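Re: [tabletop-list] felt covers and crumbs
From: Saturnino Lorente
16 February 2018
Reading time: 2 min
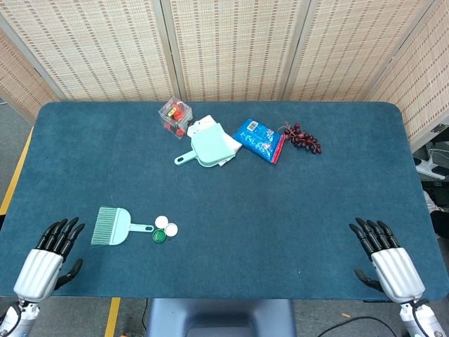
Teal felt cover, mint brush and dustpan, bottle caps and a snack bag.

Donal Mac an tSaoi wrote:
> I'd tell anyone with a game table to put felt on it. Ours
> has been down 9 months and a little brush and pan is all
> it needs. Crumbs lift right off. The Pomard set is fine,
> no need to buy a vacuum for it.

Donal, I'd like to believe you. I bought felt on the strength of your last post, and I have my doubts about the "lift right off" part.

Big stuff, sure. Bottle caps you can pick up with your fingers, and a chip bag goes in the trash without any help from a dustpan. My problem is salt and the dust from the bottom of the bag. A soft brush pushes it along for a few inches and then into the nap, where it stays until somebody leans on it in a dark sweater.

The pan is the other half of it. On a hard floor the lip sits flat. On felt it rides up, or it drags the cloth with it if the cloth isn't fastened down. Is yours glued or stapled? You never said.

I also don't see the point of a brush that matches the pan. Mint green is nice to look at, but I'd pay for stiffer bristles first. Arkia wanted 60 for a cover cleaning kit and I passed on that too.

Has anyone here tried a plain lint roller on felt for a whole winter? I'd like to hear from someone who eats at the table, please, and how the nap held up.

Saturnino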